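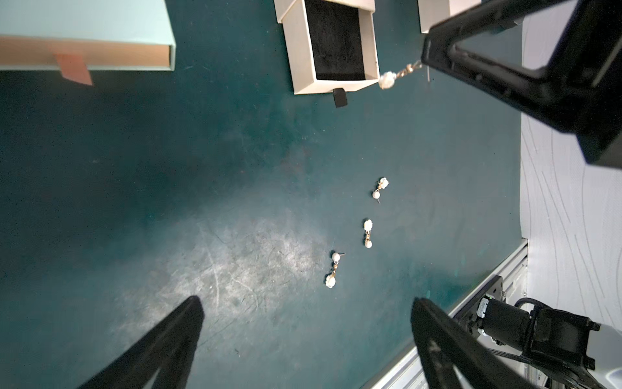 *Wrist camera view, earring task: one in the gripper near the open drawer box, more on the table.*

## Lekota demonstration kit: decent recorder, oversold

I'll start with the claim on the Doneck product page, since it's why I bought the thing: "a trained skill in an afternoon." I have had the Lekota kit on my bench in Fidville since August and I do not have a trained skill. I have a large folder of recordings and a policy that picks up an earring when it feels like it.

The kit costs $989 without the arms. For that you get wrist camera mounts, a hand controller for driving the arms, a foot pedal for marking the start and end of an episode, a sync box, and a license for Lernitz, the recording software. You supply the robot, the table and the patience.

### The task

Pearl drop earrings, picked off a tabletop and put away in a small jewelry drawer box with a black velvet lining. I picked it because the demo videos are all blocks and cups, and I wanted to know what happens with something thin and shiny that doesn't lie the same way twice. An earring like these has a little white flower bead at one end, a gold link, a pearl, and a thin post sticking out wherever it likes. Grab it by the bead and the rest hangs and swings. Grab it near the pearl and you have a different problem.

My tabletop is dark teal with a big chalky scuffed patch in the middle. I left it that way on purpose. If a system can only learn on a spotless surface, I want to find that out early.

### What works

The wrist mounts are good. They hold their angle, and you can see both the fingertips and the thing you're reaching for, which matters a lot at this size. I knocked one hard against the rail and the calibration was still fine afterward.

The foot pedal is the best part of the box. Tap to start, tap to end, hold to throw the episode away. I threw away a lot.

Sync is solid too. I checked a batch of recordings against the joint logs and couldn't find a drift worth complaining about.

### What doesn't

The controller is too coarse for small parts. There is a "fine" mode, but it scales down your hand motion without scaling down your hand shake, so the fingertips still twitch at the worst moment. A post lying flat on the table is close to hopeless until you learn to go for the link instead.

Lernitz wants a success label on every episode and gives you yes or no. Where do I put the one where the earring lands in the drawer with the post hooked over the side? I ended up typing notes in a text file, like an animal. A third label would fix this.

There's also no warning when your examples are all alike. I recorded over 300 episodes before I looked at the starting layouts side by side and saw that I'd been dropping the earrings in nearly the same spot, flower end away from me. The software showed me a cheerful green progress bar the whole time. After that I began tossing them, turning some by hand, and moving the boxes between runs. Those episodes were slower and uglier, and they helped more than anything else I did.

The manual suggests 2000 episodes for "dexterous tasks." That number is on page 2, in small type, and nowhere on the product page. Do the math on your own afternoons before you order.

### Results so far

With the early, samey batch, the policy reached for where the earrings used to be. With the mixed batch it goes to the right one more often than not and closes on it, then sometimes lets go short of the drawer. I haven't settled whether that's my labeling, my driving, or the training defaults – support at Doneck blamed each of these in turn.

### Should you buy it?

If you already have arms and a reason to record, the mounts and the pedal save real time, and I'd buy those separately if they were sold that way. They aren't. If you're new and you believed the afternoon line, wait for a price drop or borrow a kit first.

Three stars out of five. I'd go to four with a better fine mode and a way to mark an episode "sort of."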